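About Bisura

Bisura teaches robots to carry out household tasks by having people show them how. Our operators guide a pair of robot arms through a task, step by step, and the motions they make become the examples from which a control program learns. We work with manufacturers of service robots, with research groups, and with training colleges that wish to offer instruction in remote operation.

The company was founded in Naluncombe, where it still has its main office and its operator hall. A second site at Kukwood houses the workshop, the equipment store and the rooms in which physical arms are set up for hand guiding.

Our Work

A demonstration at Bisura may be given in one of two ways. In hand guiding, the operator takes hold of the arm itself and moves it through the task while the joints record their positions. In remote operation, the operator sits at a station and moves a pair of hand controllers, and the arms follow. The second method is used for the greater part of our work, as it can be applied equally to a physical arm and to a simulated one.

Simulated rooms form a large share of our catalog. They are built by our own modeling staff and include kitchens, bathrooms, laundry rooms, entry halls and small offices. Each room is supplied with fixtures and loose objects that may be placed differently from one demonstration to the next. An operator who has learned to pick up an object beside a sink must be able to do so when the object has been moved to the other end of the counter, and the same is expected of the program that learns from that operator.

The current catalog holds 302 room layouts. Over the past program year our operators completed 4,000 accepted demonstrations for the bathroom series alone. Demonstrations that do not meet our standard are kept separately and are made available to clients who wish to study errors and recoveries.

The Akl Station

All remote demonstrations are recorded on the Akl station, which was designed at Kukwood and is now in its third version. It consists of an adjustable seat, two hand controllers with finger triggers, a foot switch and a display. The foot switch starts and ends a recording. The triggers open and close the grippers in proportion to the pressure applied, so that a careful operator can close on a soft or fragile object by degrees.

Akl stations may be leased by partner institutions. The lease includes installation, an initial course for two operators and access to the bathroom and kitchen series.

Training of Operators

New operators complete a course of six weeks before their demonstrations are admitted to any client project. The first two weeks are spent on single-arm movements at low speed. Two-arm work follows, including the passing of an object from one gripper to the other, the opening of doors and drawers, and work above surfaces that are easily marked. In the final weeks the trainee is assigned a series of tasks in unfamiliar rooms and is assessed by a senior operator.

Assessment considers whether the task was completed, whether the path taken was smooth, and whether any contact was made with walls, fixtures or objects that formed no part of the task. Trainees are also expected to pause correctly. A hesitation in the middle of a grasp is recorded along with everything else, and a program will learn it as readily as it learns the grasp.

To date, 458 operators have completed the course. Many have remained with the company. Others have taken positions with our partners or have gone on to further study. Courses begin each November and applications are accepted throughout the year.

Quality and Review

Every demonstration is reviewed before release by a member of staff who did not record it. The reviewer watches the full recording at normal speed and again at half speed, confirms that the written task instruction matches what was done, and notes the points at which one stage of the task gives way to the next. Where the instruction and the motion disagree, the recording is returned.

In the most recent review period, 1,524 recordings were returned for correction of the written instruction. As a result, instructions are now drafted by the modeling staff at the time a room is prepared, and operators read them aloud before taking up the controllers.

Working with Us

Bisura accepts projects of any size, including short trials. Clients may select tasks from the catalog or commission new rooms and new tasks. Material is delivered with the joint positions, the gripper states, the camera views and the reviewed instruction for each demonstration. Ownership of commissioned material passes to the client on delivery, and commissioned rooms are not added to the general catalog without written consent.

Visits to the operator hall in Naluncombe may be arranged through the main office. Visits to Kukwood are limited to partner institutions and must be requested in writing.

Page last reviewed August 16, 2023. 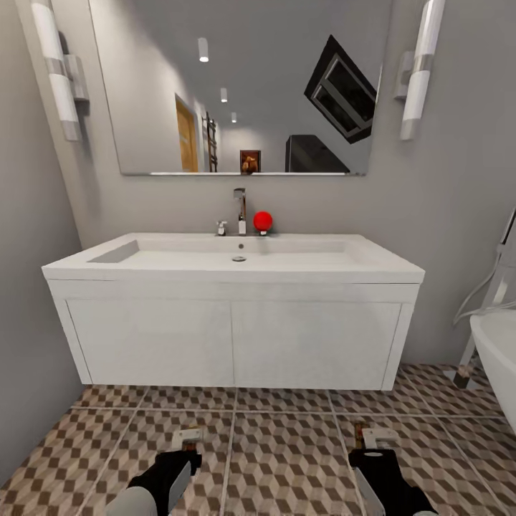

Bathroom series: simulated room with vanity, red ball and two grippers.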